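Slotted wooden organizer on a work table: worth the space?

Josefina Riquelme
Everyone swears by these brown organizers with the narrow slots. Mine shares a table with a laptop, and I can't see what it does except take up room. A cable runs right over it too. The Drasavik store wants 44 dollars for a second one. Has anybody gotten real use out of theirs? 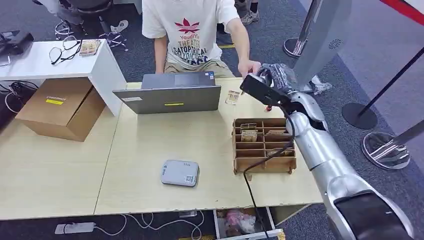 Zellex
Letters and paper, sure. Chargers don't fit in slots that narrow. I'd skip the second one and fix the cable first. Black zip ties come 200 to a bag, and I doubt you'll need ten.
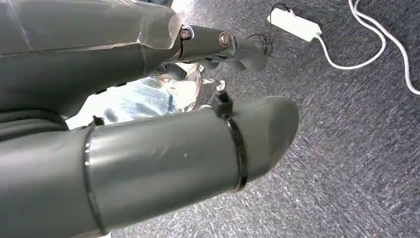

Ojeda
Ties are fine until you have to move something, then you're cutting them all off. Velcro. And I don't buy that an organizer helps anyone who never files a thing.

Plutow
get a drawer

Josefina Riquelme
Not sold on velcro, mine fills up with carpet fuzz. Staying with ties for now and keeping my 44 dollars.
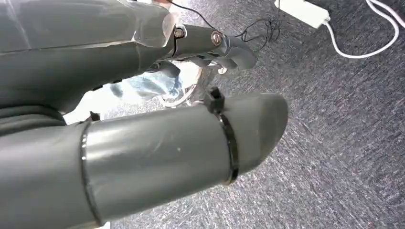 Black zip tie, pulled tight, square head on top.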